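Table Setting Team Moves to the Second Round

The Wedthorpe Robotics Club spent most of the winter term on one job: getting a two-armed robot to lay a place setting. It sounds like a small thing to spend a term on. Anyone who has tried to get a gripper to pick up a fork from a flat surface will know why it took that long.

The task comes from the Skunard Student Challenge, household division. Teams are given a list of everyday chores and choose two. Our group chose setting a table and tidying shoes. A bowl, a fork and a spoon have to end up next to each other, with the fork and spoon parallel, and the judges mark down for any piece that touches another.

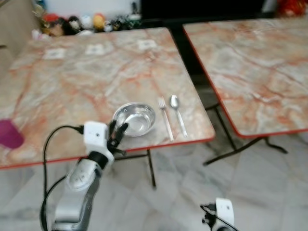 Practice runs are recorded, and the students keep a log of each one with the start time, the result and a line about what went wrong. The log stood at 1,099 runs at the end of February. The team's target before the second round is 1,798, which means a lot of evenings still to come. Runs that fail are kept in the log with the rest. Last year's team threw theirs out and regretted it when they had to explain to the judges why the arm kept missing.

Most of the early trouble was with the bowl. A shallow steel bowl slides when it's pushed and tips when it's gripped too far down the side. The students tried coming in from above, then from the side, and settled on taking it by the rim with the left arm. That change was made in January and the log shows the difference. Of the last 282 bowl attempts, 17 were marked as drops.

The fork and spoon are handled last. They lie nearly flat, so the fingers have to come down very close to the table without pressing on it. The team slowed the last part of the movement by half, and that helped more than any of the code changes did.
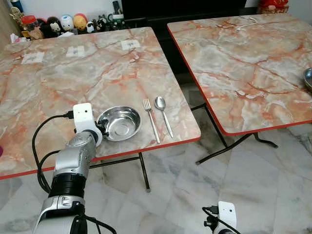

Jingyi Ding
Student Team Lead, Wedthorpe Robotics Club

I took over the log and the run schedule in the fall, so I'll add a few notes for families and new members.

We work on folding tables because the challenge rules ask for ordinary furniture. Steel bowls and flatware are allowed, and so is any tabletop, plain or patterned. We started on a plain white top at school and had to redo a good part of our work after moving to a marble pattern — the robot was much less sure where the edge of a spoon was. If you are joining a team this spring, practice on the harder surface first.

The shoe task is behind the table task. It needs the arms to reach all the way to the floor, and the gripper fingers wear faster there. Kenji Dunleavy has been looking after the fingers and checks the pads before each session. He has also rewritten our checklist, and new members should read it before they touch the controls. The part about keeping feet back when the arms are low applies to everyone, including parents who stop by.

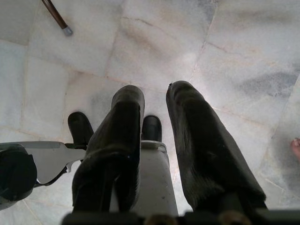 Gripper fingers over the floor, with a pair of black shoe toes just beyond them.

Zutura has agreed to lend us a spare set of fingers through the end of the season, and the Du Fund is paying our entry fee for the second round. Thank you to both.

Evening sessions start at 6:30 p.m. and run until 8:30. We could use two more students to help with the log, and no programming is needed for that. Sign up on the sheet outside the workshop or speak to Kenji or me.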